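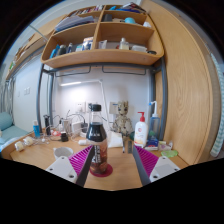
Desks get a Sunday clear-out in Lomville

Larnmont's shared study room in Lomville had its April tidy on Sunday, and a cheerful, chatty afternoon it was, with cables, coasters and half-forgotten drinks all getting some attention at last!

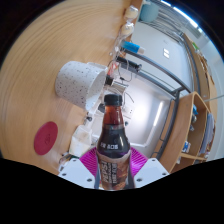 Cola, a speckled mug and a red disc on the desk.

Florencia Leiva, who looks after the bookings, thanked all 38 people who came along, some of them straight from lunch.

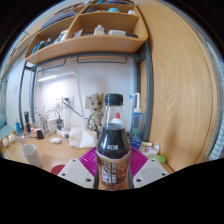

Alaric Lyons would still like desk users to take their bottles home of an evening (and their cups, please). The room is open again from Monday.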